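On the Keeping of a Household Inventory

Mon 28 November

It has been the practice of this household to prepare a written inventory of its contents before the close of each year. The practice began after a burst pipe on Mendwood Lane, when the insurer requested a list of damaged goods and none could be supplied. The claim was settled after 14 weeks, on terms that a proper record would likely have improved. The present entry sets out the method now in use.

The inventory is kept in a bound ledger, with a second copy stored at a different address. It currently runs to 562 entries across 32 pages. Each entry states the item, the room in which it is kept, the year of purchase where known, and the price paid. Receipts are held in a separate envelope and numbered to match. Items of small value are grouped by type, and everyday dishes are entered under a single line.

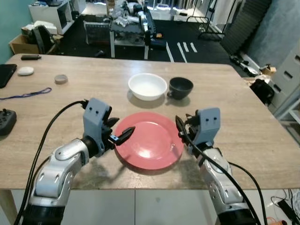 Items Requiring a Separate Entry

Certain goods should never be grouped. The Golestani rug in the front room has its own page, with measurements, the dealer's letter, and a note of the repair made to one corner. The same treatment is given to the sewing machine, the two clocks, and the writing desk. Inherited articles present a difficulty, as no price was paid for them. In such cases the ledger records the name of the prior owner and the most recent appraisal, if one was obtained.

Books were at first listed by title. This proved to be a burden, and the lists were seldom correct by spring. Shelves are now measured and recorded by length, with individual titles given only for signed or early copies.

Method of Review

The review is carried out one room at a time, beginning upstairs. Goods that have been sold, given away, or broken are struck through in red ink and dated. They are not erased. A struck entry has twice settled a disagreement over whether an article was ever owned, most recently in the matter of the Fullstead lamp, which was given to a cousin and then searched for at length in the attic.

The kitchen is left until last and occupies a full afternoon. 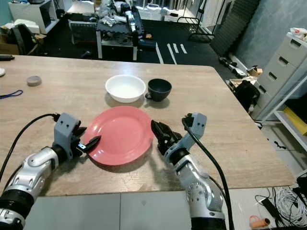 The garage is reviewed on a separate day, when the weather permits the door to stand open. Tools are entered with serial numbers where these can be read. Paint, solvents, and similar supplies are omitted from the ledger, although their quantity is checked and old cans are taken to the county depot at Ultden.

This year's review is complete except for the garage and the linen closet. Both will be finished in December, after which the second copy will be brought up to date and returned to its place. A blank version of the ledger page may be requested by mail.

Contact | Copyright, all rights reserved | Back to top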